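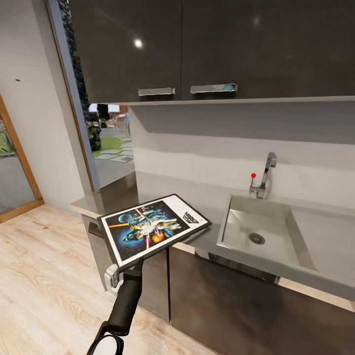
4.2 Looking after the cell

We run the Dukell cell in simulation first, and most of the upkeep turns out to be boring stuff like checking where the arm thinks its own fingers are. I redo the grip check every Sunday, usually with something flat and awkward. A framed poster held at a tilt over the counter, close to the sink and its tall curved faucet, is a great test, as any small error in the wrist offset gets a lot bigger out at the corners! Our old offset file had the wrist 2 mm off, and we only caught it after 108 grasps (I'd been blaming the Skular grip model the whole time – sorry, Skular).

The fix itself took five minutes. We reloaded the joint zeros, reset the finger pads and ran the set again, 201 grasps this time. I also like to look at the view with the gripper right at the side, so I can compare its edge with the straight lines in the room. 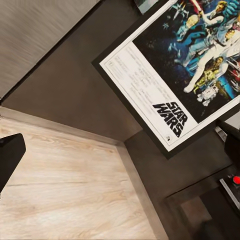

Figure 5. Tilted view in the simulated cell, with part of the gripper at far left and a framed Star Wars poster.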